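The woman who runs the supper room at Wukodum has been wiping the same tables since 2000, and she has views on what should be put on them. The room is at the back of the old seed merchant's, up one step from the yard. It opens on a Friday evening and for lunches on request. I went in March, at three in the afternoon, when she was getting ready.

She does not want her name used. "They all know who I am anyway," she said, "and the ones who don't can come and eat."

We talked mainly about tabletops. When she took the room on it had painted boards on trestles, and she hated them. Gravy got into the joins. She replaced them with tops in a beige marble pattern, bought as a job lot from a café fitter called Stirnier that was clearing its yard.

"I paid 27 pounds each and thought I'd been robbed," she said. "I've had every penny out of them since. You can put a plate down hard. You can spill beetroot on it and go and answer the door."

They do mark. She showed me a row of thin black lines near the window and ran her thumbnail over them. She has tried bicarbonate of soda, washing-up liquid and a cream cleaner called Vidilov, which she buys by the box. The cream shifts most things on the first go. Some of the black ones stay, and she has stopped minding.

"People ask me if it's dirt. It's a table. It's had things dragged over it. The pattern has got specks in it to start with, so half the time I'm scrubbing at something that was printed there."

I asked whether she used cloths. She did for the first nine months. The washing took up all of Saturday and the cloths never dried in winter, so they went in a cupboard, and now they come out for funerals.

What she uses instead is trays. Each table gets a long white plastic one with rounded corners, and into it go the salt, the mustard, the spoons and whatever else would otherwise wander. When the meal is over the whole lot is carried to the sink in one go. They came from Phromma, a catering supplier two towns over, and she has bought the same shape three times.

"I tried baskets. Crumbs go through a basket. I tried a tin one and it rang like a bell whenever somebody dropped a fork in it. The plastic wipes out and it doesn't make a noise."

She puts the tray down at a slant. I had taken this for carelessness, but she does it on every table. Set square to the edge, she said, it gets treated as a fence, and the people on the far side won't reach over for the mustard. She couldn't say where she had got the idea. Her sister thinks it looks untidy and straightens them when she visits.

Then there is the plaid. It is red, black and white, and it goes right into the corner. Regulars either like it or sit with their backs to it. She chose it from a sample the size of a postcard.

"On the postcard it was cheerful," she said. "Then it went up and I thought, well, that's loud. But the room was brown before. Brown all the way up. You couldn't tell if it was lunch or midnight."

She has been offered a plain cream by two different decorators and has turned both down. A pale wall would show every chair back, in her opinion, and she would have to start looking after it.

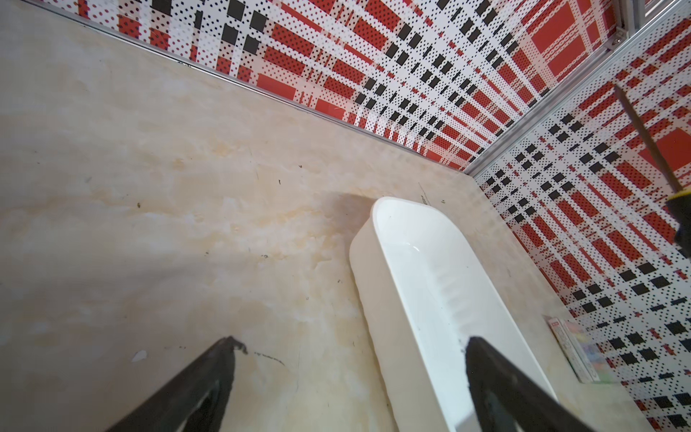
*A white tray on one of the marble-patterned tops, with the plaid in the corner behind.*

The most she has ever fed in one evening is 101, in three sittings, and she would not do it again. The tables were wiped twice between each sitting and she ran out of dry cloths before the pudding. These days she stops taking bookings well before that.

I asked if she would change anything. She would like a deeper sink. She would like the step from the yard taken out, and has been told it can't be. The tables are staying. She has two spare tops wrapped in a blanket in the passage, from the same job lot, and has never needed to unwrap them.

By then it was gone four and she wanted to get the potatoes on. She gave me a cloth and pointed me at the table by the door.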